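Grarkitz Songwriting Residency: progress report to the Savchuk Fund, second half

Prepared by Margarida Cardoso, program lead

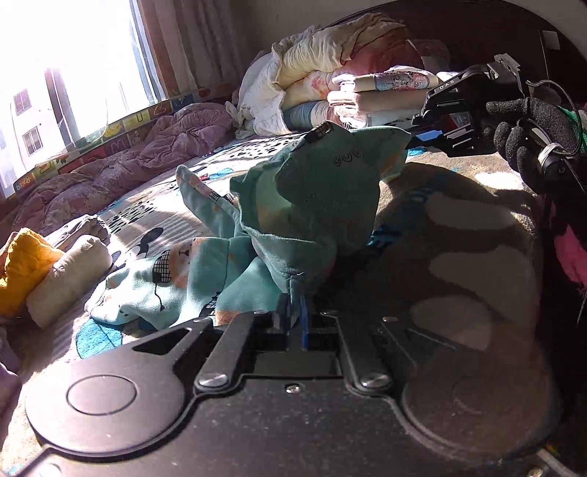 Photo: Grarkitz / M. Cardoso

The first report on this grant was written in a good mood. I have reread it and would take back a few sentences, mainly the ones about momentum.

We said we would support 12 young hip-hop and R&B writers through a full residency, ending in a finished mixtape and one public show. As of October, all 12 are still on the books. That looks good on a form. In practice five of them do most of the writing, and the rest come when their jobs and rides allow. I would ask the Fund not to read too much into the retention figure.

Recording

There are 41 demos on the shared drive. I have listened to every one of them, some more often than I wanted to. Many are the same hook over a different beat, and a fair number stop after the first verse. The mixtape needs ten tracks. I can name six that I would play for a stranger without talking over them.

The studio time at Cutness was worth the money when we got it. We lost two evening bookings to a paying client, and the make-up sessions were offered at 10 a.m., when most of our writers are at work or in class. I have asked for the next block in writing, with no right to bump us. The manager agreed on the phone. I'll believe it when the paper is signed.

Lyrics and clearances

Our first report promised a "lyric review process." What we have is a long conversation every other week, and it gets heated. Two writers pulled verses that named former classmates. A third kept a line I still dislike, and it's his song. I don't think the process has changed anybody's mind about what belongs in a rap verse, and I'm wary of claiming it has.

Samples are the bigger worry. Four of the stronger demos are built on loops no one has cleared. Two can be replayed by our own musicians. The other two will probably be dropped — the quote we got for one of them was more than the whole mixing budget.

Distribution

Karnatell was brought in to handle the release and promotion. So far they have sent us a slide deck and a projected audience I can't trace to any source. I asked how the number was reached and was told it came from "comparable projects." We have held back the second payment until there is a release plan with names and dates in it.

The show

The room holds up to 100 people. Friends and family will fill a good part of it, and I'd rather say so now than report a packed house later as proof of public demand. Door sales will be listed separately from guest passes.

Money

Spending is on budget except for transportation, which ran over in both months of late sessions. I would like to move the unspent workshop catering line to cover it. No extra funds are requested.

Still open: the signed Cutness schedule, the two sample decisions, and a mixing engineer for the last four tracks. I will send a short update once the first of these is settled.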